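How to bring a housekeeping crew onto gripper work without losing the crew

Quick write-up, wrote most of it on a break. For shift leads at Purnley and whoever takes over Priltwood after me. Covers the changeover from regular rooms-only shifts to split shifts, half rooms, half teaching the Osar folding arms with the hand grippers. Assumes the grippers are already on site and charged.

Before you start

You need: two grippers per pair, spare batteries, the task list printed (phones end up in pockets), masks for anyone who wants one, a room with a bed nobody needs that morning. Clear it with the front desk first. I didn't, and a guest got the key.

Also the pay thing. Get it in writing. Gripper hours pay the same as room hours plus the skill rate, and people will ask before they ask anything else. If you can't answer, don't hold the meeting yet.

Step 1. Tell people what's going away

Do it up front. What goes to the arms: flat towels, pillowcases, small blankets in the basement linen room. What doesn't: making beds, bathrooms, anything with a guest's stuff on it. My first talk was all "nobody's job is changing" and two people walked out of it, fair enough, since their job was changing. Second talk I put the list on the wall. Went better.

Write down who does each folding shift now and where those hours go. By name.

Step 2. Pair them up

Experienced folder with someone newer. Not two fast ones, they race. Pick pairs on Monday and leave them for the week.

Let the folder lead. They know that a damp towel drags and a blanket with a heavy edge wants to slide off the bed. The arm learns from how they handle it, so the person who is good at the job should be setting the pace – not the lead with the clipboard. That means you.

Step 3. First hour, no recording

Just handling. Open, close, pick up a washcloth, put it down. Hands get tired in a place they're not used to, base of the thumb mostly. Stop when it hurts.

Things people do wrong the first day:
Squeezing too hard. Light is enough.
Twisting the wrist like you would with your fingers. Turn from the elbow.
Covering the lens with a sleeve. Roll them up.
Talking with the gripper. Waving it around. Put it down to talk.

Step 4. Record

Short runs. One task, start to finish, then reset. If a fold goes bad, finish it anyway and mark it bad on the sheet. Do not quietly redo it and keep the good one, Tan (our contact on the software side) needs the bad ones too, and marks them seperately.

Switch who holds what every ten runs. Break every half hour, a real one, sitting down.

We did more than 800 runs at Priltwood in the first stretch. 327 were no good, mostly covered lenses and people stopping halfway to answer the radio. Turn the radio off. Give it to somebody else.

Don't set a quota. Management wanted 100 a day per pair and we tried it. Sloppy folds, sore wrists, one person asked to go back to rooms full time. Dropped it.

Step 5. Reset the room

Everything back where it was, grippers wiped, numbers checked against the sign-out sheet. Check the label, not the color, they all look alike. Leave the room made up. If the crew has to make it up, count that as room time.

Step 6. Ask what changed

End of the week, ten minutes, coffee. What I heard at ours: backs feel better, fewer hours standing at the folding table. Linen room is lonelier. It used to be where people talked, and now it's one person watching arms and clearing jams. I'd rotate that post daily. Mark Anthony Bañez took it for a whole week straight and told me he'd rather scrub tubs.

Also the older staff liked being asked how they do things. Some of them for the first time in years. But one asked me straight out if she was training her replacment, and you will get that question. I said the folding part, yes, and showed her where her hours went on the sheet. Have that sheet with you.

Last bit, room setup. Leave a normal amount of stuff around. We stripped the first room bare and the runs were too easy, had to start over in a room with things on the shelves and blankets left on the bed.

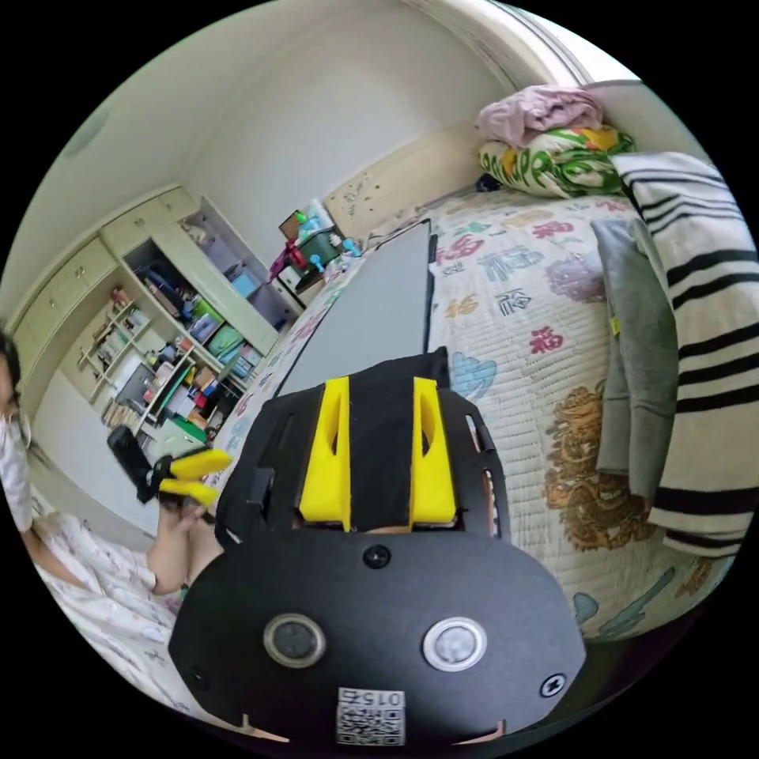 Sign-out sheets go in the blue folder at the desk. Spare batteries, same drawer as the key cards. Text me if the drawer's locked.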